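# Sag in a long wardrobe rail
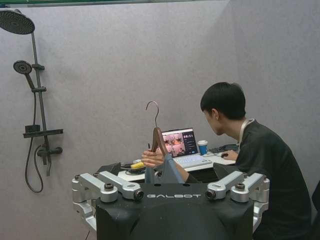

Why does a wardrobe rail bend when the load is well below what the packet says it can hold?

The rating on the packet is usually a strength figure, meaning the load at which something permanently deforms or lets go, and sag is governed by stiffness, which depends mostly on the distance between supports. A rail can be perfectly safe and still look like a clothesline.

I looked into this after moving into the unit at Pristcombe, where the main bedroom has a built-in wardrobe with a single rail, 189 cm between the end brackets, no centre support. With winter coats on it the middle was nearly 16 mm lower than the ends. Hangers slid towards the low point and bunched there, which put more of the load in the worst possible place.

## The numbers

For a rail sitting in cup brackets at each end with clothes spread evenly along it, the usual approximation is a simply supported beam under uniform load:

 d = 5 w L^4 / (384 E I)

where d is the deflection at midspan, w the load per unit length, L the span, E the elastic modulus and I the second moment of area of the tube. End cups don't clamp the tube enough to be treated as fixed, so I ignore whatever small help they give.

The term to look at is the fourth power on L. Keep the same density of clothes and double the span, and the deflection goes up sixteenfold. That assumes you fill whatever space you have, and I do.

I weighed everything in batches on a luggage scale, hangers included, and got a total of 342 N. The hangers were a larger share than expected. Solid timber suit hangers are heavy things, and swapping the lot for wire would take a useful amount off before touching a single coat. I haven't done it because wire marks the shoulders of knitwear.

## Options

**Thicker wall, same diameter.** This helps less than people think. Material added on the inside of a tube sits closer to the neutral axis, so each extra bit of steel does less work than the last. It also adds self-weight, though at these sizes that is minor.

**Larger diameter.** Very effective. For a thin-walled tube, I goes roughly with the cube of the diameter if the wall stays the same. The catch is the hanger hook. Most coat hangers have enough room, but trouser and skirt hangers often have a tight hook that sits badly on a fat tube. Measure the smallest hook you own first.

**Oval tube.** Sensible, provided it goes in with the long axis vertical. The previous owner's rail was an oval one installed on its side in round cups, packed with folded cardboard. An oval laid flat is giving away most of the reason for buying an oval.

**Steel in place of aluminium.** Steel has close to three times the modulus, so the same section sags close to a third as much. Alloy rails look nice and are easy to cut with a hand saw. For a short span it doesn't matter.

**Centre support.** This beats everything else. A continuous rail over a middle bracket has two spans of half the length, and because the tube carries on over the support, each half is also stiffened by the other. The peak deflection drops to about one thirty-eighth of the original. If you cut the rail and run two separate pieces you lose the continuity and get one-sixteenth, still plenty.

## What the centre bracket carries

The drawback is that the middle bracket on a continuous rail takes five-eighths of the total load, more than both ends put together. It therefore needs a proper fixing. Screws into the underside of a particleboard shelf are in direct withdrawal, the weakest way to use them, and the shelf will then start bending in place of the rail.

My shelf is particleboard on a timber batten along the back wall. I ended up with a Cadix bracket that fixes to the wall stud and comes forward under the shelf, so the screws are mostly in shear with a modest pull-out at the top one. The stud was off centre by a hand's width. I accepted that and put the bracket where the stud was. Unequal spans cost something in the longer half, but the result is far below anything I could see with a straightedge.

The new rail is a Jernier oval in steel, bought from Sotiropoulos, the hardware place near the station, who cut it for me while I waited. I asked for it to be cut 2 mm short of the bracket-to-bracket measurement, and that was right for these cups. Deburr the inside of the ends too, or the end caps won't seat.

## Things I got wrong

I levelled the bracket to the old rail. The old rail had a permanent set, so the string line I should have used from the start disagreed with it. Two holes to fill.

I also assumed hanging trousers folded over a bar loaded the rail less than hanging them by the cuffs. The weight is the same, obviously. What changes is the width each pair takes up, and so the load per metre. Folded over is wider, and gives the lower figure if you stop adding clothes when the rail looks full.

Yung-ching Siu wrote to point out that open centre brackets are available, where the hanger hook can slide past the support. Mine isn't one of those. Coats that go in on the left stay on the left, and moving one across means lifting it off and rehanging it. If I were ordering again I would check for this – the listing mentions it only in the drawing.

The spare room has a shorter rail in the old aluminium tube. I've left it alone for now.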